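Storing and Pouring Bulk Liquids in the Shared Kitchen
Project report, Household Materials course, Maluleke Residence group

1. Background

The shared kitchen at Maluleke Residence serves 60 students over 2 floors. Cooking oil, vinegar and drink concentrate are bought in bulk and kept in large jugs on the shelf next to the sink. In April we were asked to look at how these jugs are used and whether the residence should keep them or go back to small bottles.

We wanted to know how much liquid is lost when people pour from a large container, and whether residents can tell what is in a jug and how much is left without opening it.

2. Method

We put a sign-out sheet on the shelf and asked residents to write down each pour and any spill. The sheet collected 159 entries. We weighed the jugs every evening on the Skaken kitchen scale and compared the change in weight with the amounts written down. We also asked residents to judge the level in a jug from a normal standing distance.

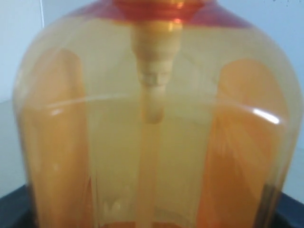 Tinted and cloudy jugs were harder to judge than clear ones. People often took a molded line in the wall for the surface of the liquid, and two members of our own group made the same mistake on the first evening. Color was not a reliable guide to the contents either. A yellow jug makes water look like oil from across the room.

3. Results

The total poured during the test was 2937 ounces by weight. Our estimate of the loss was roughly 2 percent, mostly drips down the outside after the pour. Full jugs caused most of the spills. Once a jug was down to half, very few people wrote anything in the spill column.

We tried a Trultell pour spout on the oil jug. It slowed the pour and the outside stayed cleaner, but it had to be washed often and residents complained about that. The Sovov labels we used stayed on the vinegar jug and peeled off the oil jug.

4. Problems

Some entries had no amount, so we left them out of the comparison. The scale was also moved once during the test and had to be zeroed again.

5. Recommendations

Keep the large jugs, but fill them only to the shoulder. Put the label on the front and mark the fill line with dark tape. Oil should stay on the lowest shelf. The spout can be tried again next term if the kitchen group agrees to a washing schedule.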